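Support > Mail-in Recovery > Frequently asked questions

Reading time: 4 min
13 comments · 41 shares

Old Computers, Old Files: Your Questions

Plullow takes in aging desktops and loose hard disks, copies off whatever can be copied, and sends the files back on something you can plug in. These are the questions we get most, in no particular order, answered by the person who would otherwise have to answer them by phone.

What do you take?

Desktop towers, laptops, external disks, and the kind of memory card that has been living in a coat. We don't take phones. Phones are a different trade with different tears. We also don't take floppy disks, but Dastov does, and they seem to enjoy it.

How much does it cost?

A standard copy is $130 per disk, return postage included. A difficult disk costs $200, and we will write to you before we decide yours is difficult. If we get no files at all, you pay for the return postage and we are both a little sad.

What counts as difficult?

Clicking. Grinding. A burning smell. A disk that has been "fixed" by a relative. Water, coffee, and the contents of a fish tank all count, and so does the freezer. Please stop putting disks in the freezer. That tip has been going around for as long as we've been open and we have yet to thank anyone for it.

Should I send the whole computer or only the disk?

Either. If you're comfortable taking the disk out, the parcel will be lighter and your carrier will like you more. If you aren't, send the lot. We would much prefer a heavy box to a disk that was removed with a butter knife.

How should I pack it?

Wrap the disk in something soft, put it in a small box, and put that box inside a larger box with padding on all sides. A padded envelope is a fine way to mail a scarf. For whole towers, use the original carton if it's still in the attic, and take out any loose screws first, along with the coins. There are often coins.

Leave the power cord at home. We have cords — we have so many cords.

How long does it take?

A healthy disk is usually on its way back within 13 days of reaching us. Difficult ones take as long as they take, and asking twice a day doesn't speed up the copying, although we understand the urge. January is our slowest month for replies, as everybody has just received a new computer and remembered the old one.

Will you look at my files?

We open a handful to check that they work, and that's all. If you would like us to check particular ones, name them on the form. "The photos" is less helpful than you'd think when there are nine folders called "New folder" inside a folder called "New folder (2)."

I forgot my password. Does that matter?

For an ordinary login, rarely. If the disk itself is encrypted, it matters a great deal, and without the password or recovery key we can't help. Try the notebook next to where the computer used to be. Try the back of the notebook.

Can you open documents from old programs?

Often. We keep a converter for Korurero and most of the word processors that came free with something else. Spreadsheets tend to survive with their numbers intact and their colors not. Games we copy but don't promise to run.

My folder names have accents in them. Will they survive?

They should. We test every return disk with a folder called Lã, after an incident in which a customer's entire collection of knitting patterns came back filed under a question mark. If your names come out garbled anyway, write to us before renaming anything by hand. It's normally a quick repair at our end and a long weekend at yours.

What do I get back?

Your files on a new USB drive, a printed list of anything we couldn't read, and your original disk or computer. The drive is yours to keep. Please make a second copy of it. You came to us with one copy of everything, and look where that got you.

How long do you keep my files?

We hold our working copy for 41 days after mailing yours, then wipe it. If you find something missing, tell us inside that time. On day 42 we can offer only sympathy.

Can you wipe the old disk instead of sending it back?

Tick the box on the form and we'll erase it after the 41 days are up. We send a short note once it's done. You can frame it if you like.
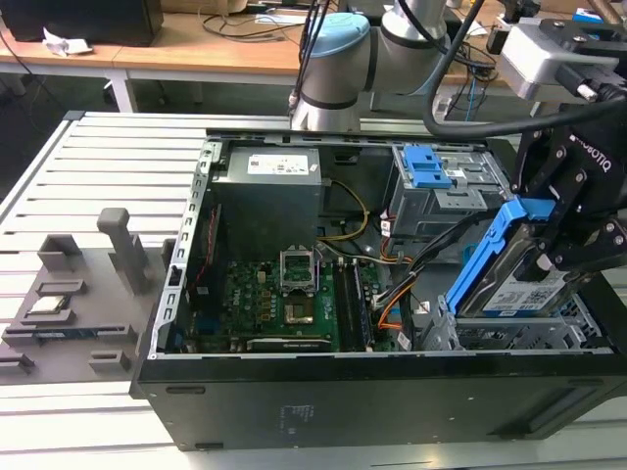 Can I send more than one disk in the same box?

Send as many as will fit, provided each one is wrapped separately and has your name on it. Number them if you'd like the files back in a certain order, and fill out one form per disk. The price is per disk too, so it may be worth leaving out any you already know are blank.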